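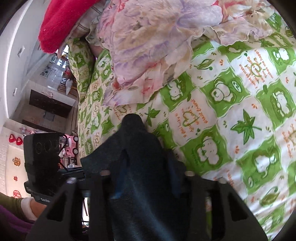
Weerasinghe's first comment on our draft was that we'd picked the hardest possible thing to teach a machine, and did we know cloth has no fixed shape? Yes, we knew! That was sort of the fun of it. Boxes and cups have been done to death, and I wanted our Ravell project to deal with the stuff that piles up in my own room.

So, the plan. We wanted 800 examples of people handling clothes on a bed with the hand-held grippers, each one a complete try from first grab to letting go. A learning program called Follik takes those examples and tries to work out the next small move from what the gripper camera sees. I wrote the part that sorts the files (badly at first, then a bit better), and my partner did the labels.

My first rule was that every example had to be neat, and I dropped it after 24 tries. If you only ever show the program perfect grabs, it has no clue what to do with a corner that slips! So now we keep the clumsy ones too, as long as the person recovers and finishes.
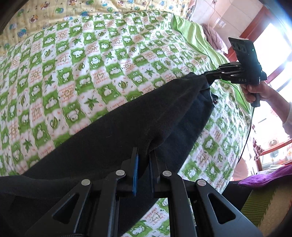
Long pieces are where two grippers really earn their keep, and also where my labels got messy. Does the try start when the first gripper closes, or the second? We went back and forth on it and settled on the first, mostly so I could stop relabeling everything. Skesero, the tool we use for lining up the two recordings, was fine with either choice.

Next up is testing on 3 kinds of clothes that Follik hasn't seen, which I'm hoping to get through in August.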